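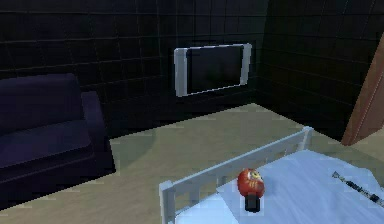
Ticket 62: Upstairs radiators cold, downstairs fine
Status: Open
Opened January 29, 2025
Boiler: Trandemis combi, put in 2015

Hello all, and thank you in advance to whoever picks this up, because I know it's a busy time of year for heating questions! We moved into the house on Dunholm Road in May, so this is our first winter with this system and I'm still learning its ways. The downstairs radiators get lovely and hot. The 4 upstairs do nothing much at all, apart from the one in the small bedroom, which gurgles a bit at night and then goes quiet again.

So far I have bled every radiator, top and bottom floor (a little air came out of two of them, then water). I've checked that the upstairs valves are turned all the way up, and I turned the thermostat up and left it there for a whole evening, which made the living room far too warm and the bedrooms no better. The pressure gauge was a touch low, so I topped it up following the booklet.

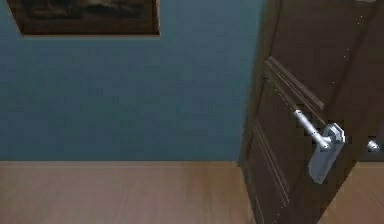 Abdul-Rahman Yakubu replied that the gurgling made him think of trapped air or a tired pump, and asked whether the pressure had dropped again after topping up. He also suggested closing the downstairs valves for half an hour to see if the heat would go up.

Thank you, that's so helpful! The pressure has held steady since Monday. I tried closing the downstairs valves last night and the landing radiator did get warm along the bottom, though the bedrooms stayed cold. I'll leave the ticket open and try again with the pump on its higher setting.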